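Section 2. Setting Up the Puzzle Cell

Welcome back! If you've come straight from Section 1, your arm is bolted down and its cables are plugged in, and now we get to the part most people look forward to, which is laying out the table. Take your time over it. A tidy set-up in the morning saves a good deal of grumbling after lunch.

The Litwood station uses the green gridded mat, the wooden number board and the loose pieces that go with it.
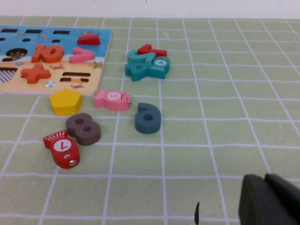
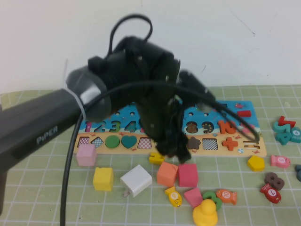
Do I have to put the loose pieces back in the same spots every time I start a run?
Scatter them however you like, as long as the arm can reach them and they stay on the mat. The Trillatard software looks for the pieces fresh at the start of each run, so it doesn't care where they were last time. The board is another matter, and you'll want to keep that where you calibrated it.

Laying out the table

1. Switch the arm to Hold and wait for the control box to beep. Please don't reach in before you hear it, even if the arm looks perfectly still.

2. Smooth the mat flat with your hands, working from the middle outward. If it has been rolled up in a cupboard all winter, let it rest overnight under a couple of heavy books.

3. Set the board down square to the grid lines, at the back of the mat, and give it a gentle nudge to see that it doesn't rock.

4. Lift out the pieces you want the arm to work with and spread them over the mat.

5. Open the Layout page in Trillatard and press Find Board. A green outline should settle around the board within 9 seconds. If it wanders, draw the blinds and try again (sunlight on the mat is nearly always the culprit).

6. Press Slow Pass. The arm will travel once over the mat without picking anything up. Watch the cables the whole way and stop the arm if one of them pulls tight or drags across the board.

Caution: Keep fingers, sleeves and necklaces away from the gripper whenever the arm is out of Hold. It closes faster than you'd think!

Note: Wipe the fingertips with a barely damp cloth at the end of each day, and replace them after 1,000 picks or when they start to feel slick, whichever comes first. Spare tips come in packs of two from Heinonen, and the Mendudau bench kit has a pack tucked under the foam in the lid. After fitting new ones, go back to step 5 and run through the rest again.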